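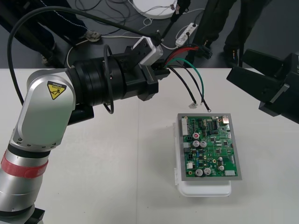

Wind Logging at a Small Kite Spot
Student project report, May 16, 2024

1. What we wanted to find out

The spot at Busstead is a shallow bay with a grass launch and one channel out through the moored boats. People who ride there say the forecast is always wrong in the afternoon. We wanted to check that. Also wanted to know if beginners could be told a better hour to turn up, as most of them come at lunch and then sit on the grass.

Scope: wind only. No tides, no water temperature. We ran out of time for tides.

2. Method

One logger on a pole at the launch, one at the Warkeck end of the bay behind the dunes. Both set to write a reading every few minutes during daylight. Forecast copied each morning from the Trisix page before anyone went out, so we couldn't pick the one that fitted best.

Riders filled in a card when they came off the water: kite size, time out, time in, and one word for the wind (gusty, steady, light, too much). We handed out 100 cards and got 50 back. A few had only the word and no times, we kept these for the gust section but not for the rest.

Problems:
- Warkeck logger lost its first morning, clock not set.
- Cards got soggy. Should of used the waterproof kind.
- Two cards had the kite size in feet, which makes no sense, left out.

3. Results

After cleaning we had 824 readings from the launch and 468 from Warkeck. The gap is mostly the pole at Warkeck leaning over, we threw away everything until it was put back up.

Mornings: forecast was good. Launch and Warkeck agreed with it and with each other.

Afternoons: launch was stronger than forecast on most days, Warkeck was not. The dunes shelter that end more than we expected — riders who rig there come round the corner with too big a kite. The cards back this up. Nearly all the "too much" answers were from people who had rigged at Warkeck.

Gusts worst in the hour after lunch, then it settles. So beginners are arriving at the wrong time.
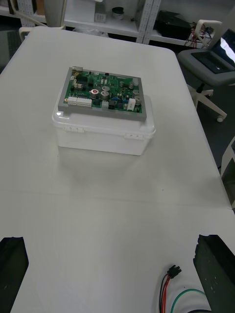

Hwang read our draft and disagreed with that last point, saying the gusty hour depends on wind direction and that in an easterly the bay is calmest right after lunch. Fair. We only had one easterly day in the whole of May so far, and it was the day the pole leaned over. The advice to beginners should be read as westerly only.

4. What we would change

Stronger pole. Third logger out on the channel marker if the harbor lets us. Card with tick boxes and no free writting. Start in the spring break to get more easterlies.

We'd also like a board at the Warkeck parking lot telling people to walk to the corner and look before they pump up. Draft wording is in the appendix, along with the raw card answers.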